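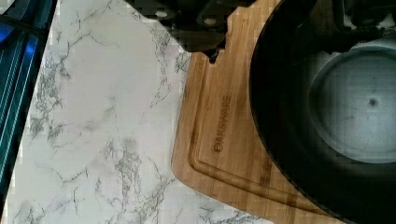 How to set up a kitchen task for the club arm
Jutumstead Robotics Club, build notes, updated 21st June

Every student team wants to start with a full breakfast. Don't. Pick one dish and one board, and get the arm to the dish before you promise anybody's parents a meal. I have read the Numow challenge rules twice and I still doubt that "kitchen ready" means much.

Step 1. Choose the target
A black bowl on a bamboo cutting board will do. Dark on light should help the vision script, or so the Flesent manual claims. Test that yourself. Write down what you used, because the next team will swap it.

Step 2. Teach the approach
Jog the gripper to a point above the bowl and save it as HOVER. Save a second point at the rim as GRIP. Run between the two at 15 percent speed, one hand on the stop button. Leave the clutter on the counter. A run on a bare counter tells you very little.

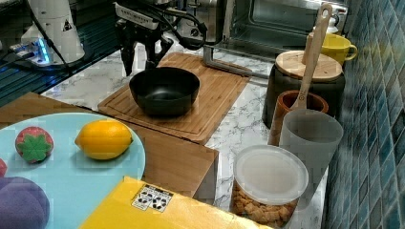 Vermeulen objected to this step when the draft went around, saying that two saved points are playback and that judges will ask what happens when the bowl moves. Fair enough. Do the playback first anyway, so you know the arm can repeat itself at all.

Step 3. Move the bowl and count
Shift it a little between runs and do 23 runs. Log every one, including the ones you'd like to call practice. Our last team reported 18 good grips and left out 8 runs they "restarted." I wouldn't trust that number and neither should you. Check the hover point from a second angle as well, since a gripper that looks centered from one side may be well off from another.

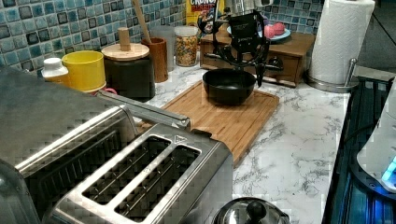
Step 4. Decide if it's worth showing
If the log looks bad, cut the speed and go back to Step 2. Demo slots for July are first come, first served.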